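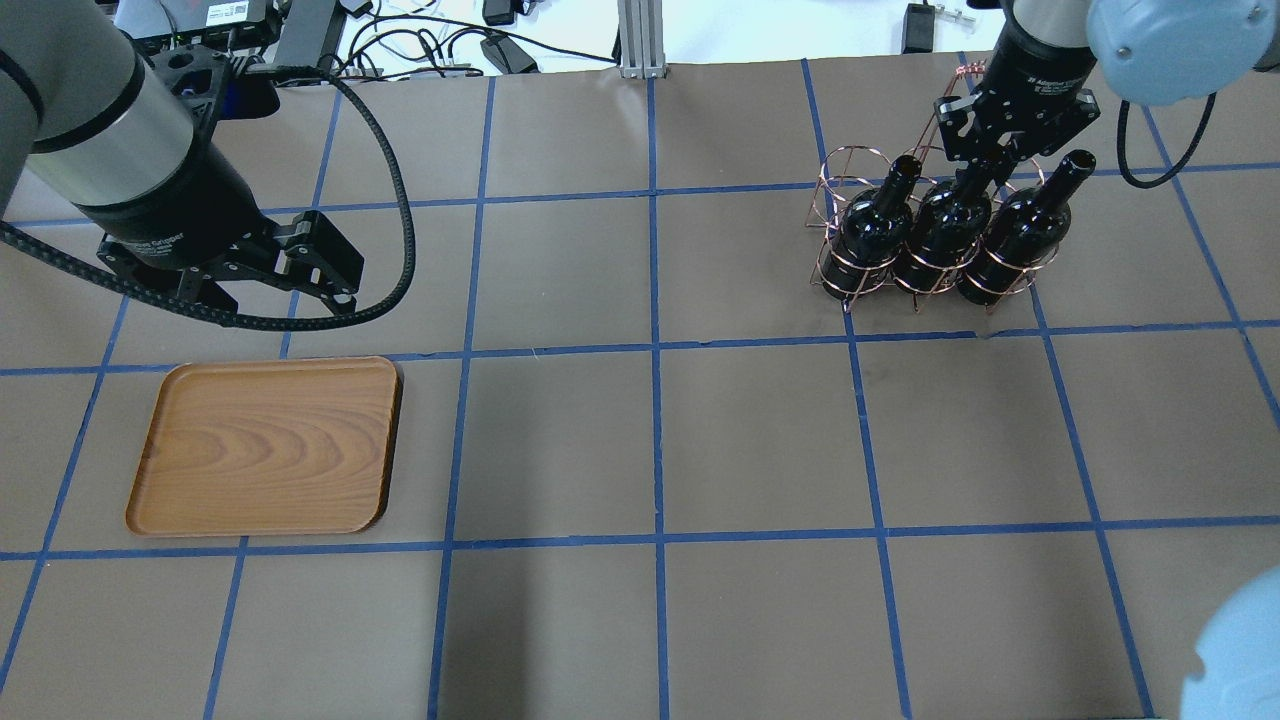

Peltunbridge Grasp Planner

Peltunbridge is a planning and control package for two-arm cells fitted with parallel grippers. It takes in one overhead camera and one wrist camera per arm, and sends joint targets to both arms from a single clock. Arm drivers are supplied for Levent and Erdem controllers.

Slot matching
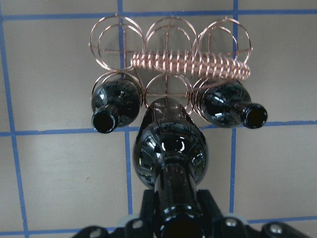 The slot module fits a stored rack model to the wrist view and returns a pose for each free cradle. Thin wire is awkward for depth sensors, so the fit runs on edges in the colour image. With two bottles lying in the lower rings and the middle one empty, the planner has a single target in that row and plans the held bottle's path between its neighbours. The default clearance is 9 mm and can be set per rack.

Held-object tracking
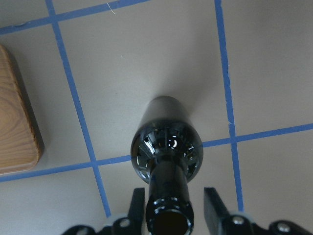
Tracking runs at 60 Hz on the wrist stream. Glossy objects are followed by outline, and highlights are masked before the fit. On a black bottle the bright streaks across the shoulder would otherwise be taken for edges. Tape lines on the table can serve as a fixed reference.

Requirements

Linux host, 10 GB free disk space
2 network ports, one per arm
Grornunby calibration file, version 2 or later

Rack models are loaded from mesh files. Licences are issued per cell.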